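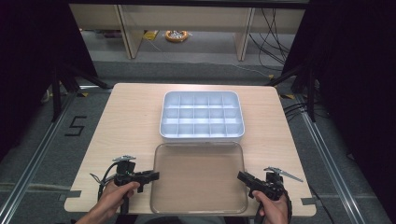

If you follow more than two soaps you've probably lost track of who is married to whom, and I don't mean the actors, I mean the characters. I started keeping a couples log after I missed a month of *Skekora* and came back to find the Humphreys twins engaged to each other's exes. My whole system is paper slips sorted into little cells, so a white plastic organizer with small compartments and a clear lid does the job perfectly. Here's how I set mine up.

## Setting up your couples log

1. **Pick one show.** Start small! I went with *Lanside* – it has 1,341 episodes, and I only log from episode 1,000 on. Anything earlier goes down as "backstory."
2. **Write one slip per couple.** Both names, the episode they got together, and who they were with before. Keep it short or it won't fold.
3. **Give each family a cell.** If a couple crosses families (they always do), file the slip under whoever has been on the show longer.
4. **Mark the break-ups.** I draw a line through the names and add the episode number. Don't throw the slip away. Dara and Cole on *Wosden* split in episode 489 and I've had to un-cross them 2 times.
5. **Leave a cell for rumors.** Mine is for kisses that get interrupted, long looks at funerals, that kind of thing.

## Fake deaths

Fold the corner of the slip down but leave it in its cell. My friend Yurani Giraldo moves hers to a separate cell for the dead, and then she spends half of sweeps digging them back out (sorry, Yurani).

## Keeping it current

I update mine during the credits, while I still remember who stormed out on whom. If you binge, do it every five episodes or so. And put the lid back on before you open a window – I've re-sorted all of *Lanside* once and I'm not doing it again.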